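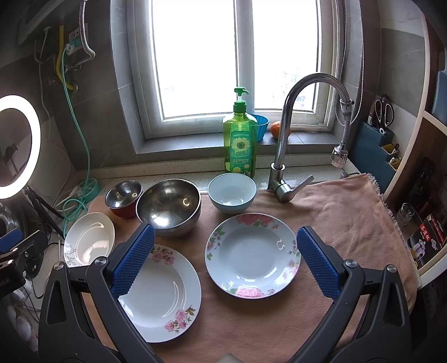

About Vestau

Vestau helps people buy robots, and every so often helps them decide to wait a year. We work with care homes, school kitchens, small hotels and the occasional bakery, and what most of them want from us is a plain answer to a plain question: what will this cost us, all in, and what will it do on an ordinary morning when the plates need washing and putting away?

How we got started

Rima Nseir was running the kitchens at Stotmont, a residential home with a lot of stairs and a very small budget, when she was asked to put together an equipment request for an automated dish handling line. She had three quotes on her desk and could not compare any two of them. One left out the floor work, one left out training, and the third had a lovely cover and a service contract that began the day the crate left the warehouse (she still brings that one up at lunch). She called Veerle Boersma, an old friend who had spent years writing purchasing plans for hospitals, and the two of them sat down over a long weekend and built a worksheet that put every cost on the same line. Stotmont used it, then lent it to a neighbor, who lent it to someone else, and by July of that year Rima and Veerle had rented a room and painted a sign.

There are 14 of us now, and the worksheet has grown quite a bit, but it is still where every job begins!

What we do

We start by spending time in your kitchen or workroom, watching how things are picked up, rinsed, stacked and carried. A wide-rimmed plate with painted flowers is a different thing to grip than a deep steel mixing bowl, and a counter beside a sink is a different place to work than a long clear bench. We write down what your people handle and how they handle it, and we bring that list to the sellers so that they are quoting for your dishes and your counter.

Then we draw up a budget. Ours always covers the machine, delivery, any changes to power or plumbing, training, spare finger pads and other parts that wear, yearly service, and what it costs to have the thing taken away at the end. We also put in a line for the weeks when the new equipment and the old routine are running side by side, which people tend to forget and which can be the most tiring part of the whole business.

Last of all we help you plan the timing. Many of our customers buy in two stages, with a single station first and the rest after a full season of use. We like this very much and will probably suggest it to you.

The Fincombe room

Our practice kitchen is on the ground floor of our Fincombe office, and you are warmly invited to come and use it. Bring your own crockery if you can, even the odd pieces that only come out on holidays, and plan to stay a couple of hours. The coffee is decent and there is parking behind the building.

Kim

Kim is the name of our planning tool, the grown-up version of that first worksheet. It holds 559 cost items gathered from past jobs, and it lets you see a budget spread over up to 3 years. Every customer gets a copy to keep, with their own figures in it, and you can go on using it long after our work together is done.

How we are paid

We charge a set fee, agreed before we begin. We take no commission from makers or sellers, and we don't sell equipment ourselves. If your budget is very small, please write to us anyway, as Veerle keeps a few days aside each season for short advice visits.

Getting in touch

Write or call the Fincombe office and ask for Rima or Veerle. It helps if you can tell us what you wash, carry or pack in a normal day, and when your next budget is due.

Page last updated 20 Jan 2020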